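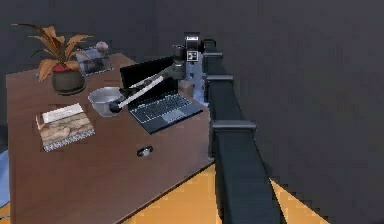
The arm over the bowl on the desk, from the simulator session

Viltwood open day: anyone else go?
Posted by kettle_on, Jun 28, 2024

Finally got round to the Viltwood robotics open day and I had a lovely time! I thought it'd be all flashing lights and someone in a headset, but you sit in a big room while Hạnh Tiêu talks you through a job in their simulator, Kilasik. Desk, laptop, plant, metal bowl, and a white arm reaching in over the lot. She said they'd run the bowl job 400 times since January. I could've watched it all afternoon (my son could not).

marrowfat22 wrote:
Went to the morning one. Nice people, but I was a bit let down. I wanted to see a real one move, and a pretend desk is a pretend desk. Parking was grim as well.

kettle_on wrote:
Fair enough about the parking! But she did say at the start it was all simulated. I liked being able to see it from different spots. Saved this one as well:
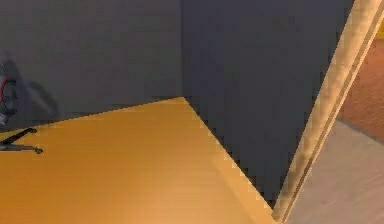
Bit of the arm on the left, the one with the red ring

marrowfat22 wrote:
See, that's my problem. Look at the edge where the orange meets the wall, it's like a staircase. My lad's games looked better than that years ago.

Thân wrote:
Jagged edges don't bother me, I'd sooner they spent the money on how the gripper behaves. I did ask her how well it carries over to a real desk and got a slightly woolly answer, so I'm half with marrowfat. Worth the bus fare though.

kettle_on wrote:
Woolly is a bit harsh, she had a queue behind you! Last one from me, purely for that green armchair. I want it.
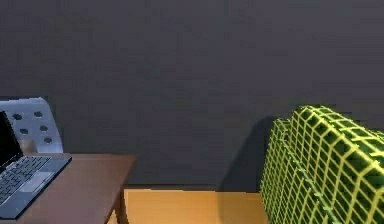 Next open day

Thân wrote:
Konlow are doing one too, in the old mill. Book early, I missed out last time.

marrowfat22 wrote:
Go on then. If there's parking.

Recent threads
Konlow mill visit, lifts offered
Robot mowers on a slope
Which evening class for beginners?

We use cookies to keep you logged in. Accept / Settings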